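3.2 Names for long and round things

Shape words turned out to be the liveliest part of the Nokham and Virthorpe recordings. Speakers in both towns share nearly all their everyday vocabulary, yet they part company as soon as a thing is longer than it is wide. We logged 747 uses of a shape word across 13 conversations, and the spread is wonderful: "post", "stump", "roll", "peg" and the local "dolly" all turn up for much the same outline.

Thickness matters a great deal. A stout cylinder (Figure 2) falls squarely in "dolly" country for Nokham speakers, at least while it is upright. Laid on its side, the same shape becomes a "roll", often within a single turn of talk!
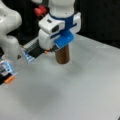
Figure 2. A brown cylinder with its axis vertical, just over a light grey tabletop.

Hoekstra's scale of thickness, which we follow here, has three steps, and our speakers use the two outer ones with great confidence. The middle step is where they hesitate, repeat themselves and borrow from each other. At the thin end, "stick" gives way to "spill", an old word for a slip of wood used to carry a flame. Virthorpe speakers still use it freely for anything as slender as a skewer, whatever its colour and whichever way it slants. We were delighted to find it so healthy, and in younger voices too. 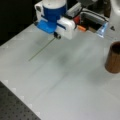 3.3 Borrowing between the towns

The Clultero market draws people from both places, and "dolly" has plainly travelled with them. It appears in 2 of the Virthorpe conversations, each time in talk about candles.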